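### 4.2 Acceptance of suggested replies over time

The second part of the study looked at how often participants took a suggested reply as offered, edited it, or dismissed it. Each participant used the Plakport mail client on their own account for the length of the trial. Suggestions were switched on by default and could be turned off in the settings menu. We logged the type of action and the length of the message, but we did not store the text of any message. Participants could tag a sent message as "personal," "work," or "errand" with one tap, and 294 of them did so often enough to be included in this section.

Acceptance was highest for errand messages, such as confirming a pickup time or asking if an item was still for sale. It was lowest for personal messages. The gap was already present in the first week and changed little after that. Message length mattered less than we had expected. Short personal notes were dismissed nearly as often as long ones, so the effect cannot be put down to the extra typing that long suggestions save.

Editing followed a different pattern. People who edited suggestions early in the trial tended to keep doing so, and most of their changes were to greetings and sign-offs. Exclamation points were deleted more often than any other single character. We saw the same habit in the pilot run with the Jarkwood keyboard, where the suggestions came from a smaller model and were worse overall. 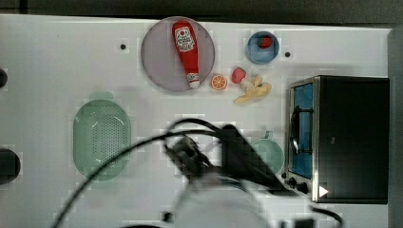

*Figure 2. Tabletop with toy kitchen items, including a plate and a red ketchup bottle.*

Loretta Yazzie wrote in her exit survey that she had stopped reading the suggestions to her sister entirely, "but I still let it answer the dentist." Other comments drew the line in much the same place. Thaddeus Tillman objected to the timing more than the wording and said the gray text showed up before he knew what he wanted to say. He left the feature on for work and turned it off on his phone.

These comments point to a limit of our logs. A dismissed suggestion may still shape what a person writes next, and a count of dismissals does not capture that. Castellanos makes a similar point about search boxes, where users often type the words they were shown even when they do not click on them. We checked for this by comparing dismissed suggestions with the first words of the final message. The comparison ran on the device and returned only a yes or no for each message. In a sample of 3000 dismissals, matches were more common in work mail than in personal mail, but the difference was small and we do not rely on it in the sections that follow.

Accounts that used the Kusesport add-on for canned replies were left out of all counts in this section, as the add-on hides the suggestion bar while a template is open.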